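Two-arm packer on the mixed goods bench, six weeks in

mustaveck_nights
Long post, sorry. Our site at Seturbridge got one of the two-arm packing setups and I'm the one who ended up looking after the bench.

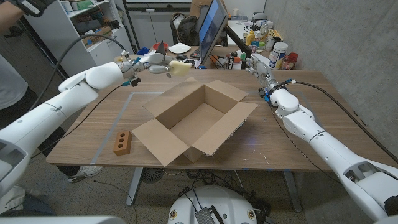 Left hand has the sponge, box open and waiting, brick still on the table.

I used to pack 300 boxes a shift by hand. Now I set out the odd-shaped stuff, watch, and step in when it drops something. My wrists feel great! But I'm bored by 10 in the morning, and I miss talking to the person across from me — she got moved to returns. Anybody else been through this?

Tanguy
Is the tape on the table for you or for the machine? We taped our bench too and people kept peeling it up.

mustaveck_nights
Bit of both. I put the box inside the lines and then I leave it alone.

konell_fan
Enjoy the boredom while it lasts. At our place it went from one person per bench to one person for 4 benches, same pay. They called it "stepping up to operator."

Peter Šimek
I don't think that's fair to every site. I did 11 years of hand packing and my shoulder is shot. If I'd had a machine to do the bricks and the cans I'd still be on the floor (I do scheduling now, and I hate scheduling). Did they give you any training, mustaveck?

mustaveck_nights
One afternoon. Mostly where the stop button is and who to call.

konell_fan
One afternoon, and I bet your name goes on the sheet when the count is short. Peter, I'm sorry about your shoulder, but a better table height and a second person would have helped you too.

Peter Šimek
We asked for both. Got neither.

Tanguy
Ask for the operator grade in writing before the next review. We did, and it came to 110 a month extra. Took until December, but it came.

mustaveck_nights
Okay, that's useful. Writing it up on my break tonight. Also asking if she can come back from returns and split the watching with me.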